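Jul 26, 2024
Jinfeng Yuan

Budgeting for hand-held grippers — notes for the planning session

Start with what we're asking for. Eighteen hand-held grippers, spares to go with them, and money to keep them working until the end of next October. The arms are a separate line and were agreed in spring, so don't get drawn into the arms.

Say early on that the unit price is the easy part. Tirunen quoted 1030 per gripper, with fingers fitted and the mount included. Cevo came in lower but left out the mount and the charger, and once those are added the two quotes are close enough that price shouldn't decide it. Put both totals up side by side. Leave them up for a bit, people will want to write them down.

What should decide it is delivery and repair. Tirunen repairs in seven working days if we post the unit to them. Cevo sends a replacement, but only after they've received the broken one, and they wouldn't put a time on it in writing. I asked twice.

Next, the costs we got wrong last year. Go slowly here.

Fingers. We budgeted for one spare pair per gripper and ran out before the halfway mark. They split at the base. This year it's three pairs each, and we buy them with the main order — ordering singly from Kuzmenko cost us a delivery charge every time.

Storage. Up to 300 hours of recording per gripper over the year. We planned for half that and ended up buying drives in a hurry at shop prices.

Labels. Small money, but each unit needs its own code and the codes have to match the asset list. Two units went out with the same number last year and sorting the recordings took Ukanance most of a week. Printing is now in the budget as its own line.

Travel and people's time. Most of the work is done in ordinary homes, with clothes and household things, so there's a visit to pay for as well as a device. Setting up in a furnished room takes longer than setting up on a bench. Allow for it. I've put in half a day per home for the first visit and two hours for any after that.

Show the picture at this point, before the question of how many units per home.

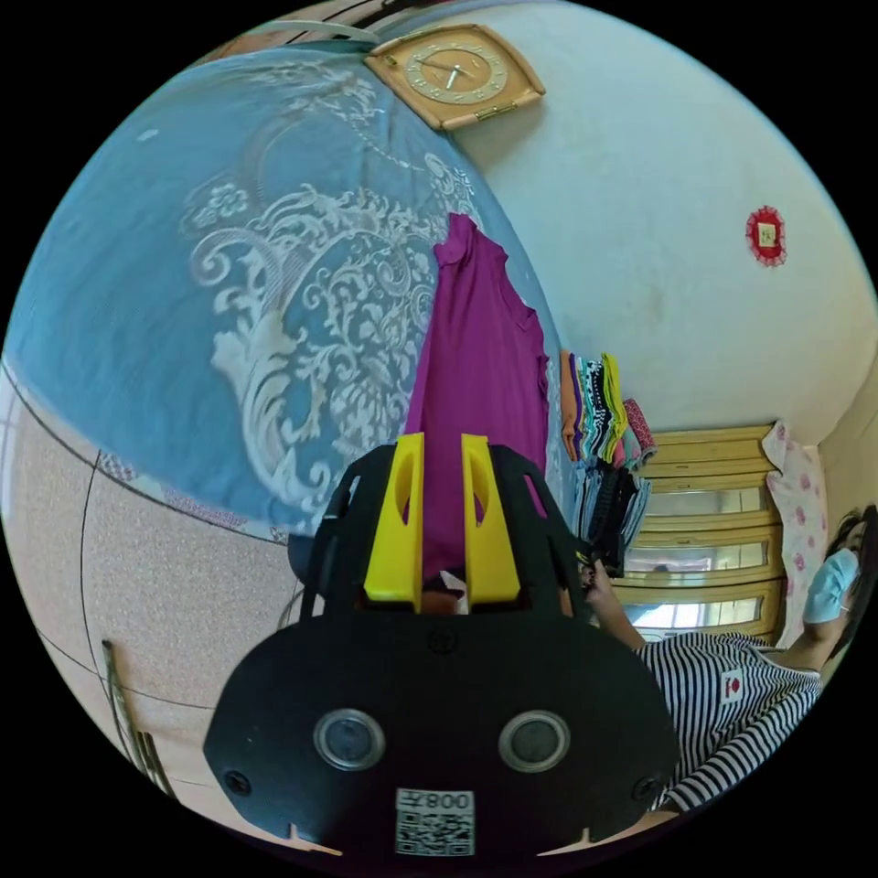
Gripper 008 near folded clothes, dresser to the right.

One gripper per home is the figure in the plan. Someone will ask about two. Two means a second charger, a second set of drives and more checking afterwards, and we haven't got the checking hours. If the group wants two, the money has to come out of the number of homes. Say that plainly and move on.

Leasing. Cevo offers it over two years. I worked it through and it costs more than buying by the second winter, and we'd have to hand the units back with the original fingers, so I've left it out. The sheet is in the shared folder if anyone wants to check my sums.

Decisions needed today: supplier, and whether the spares go on the first order. The storage line can wait for the next meeting.

Questions. If we run short of time, skip leasing.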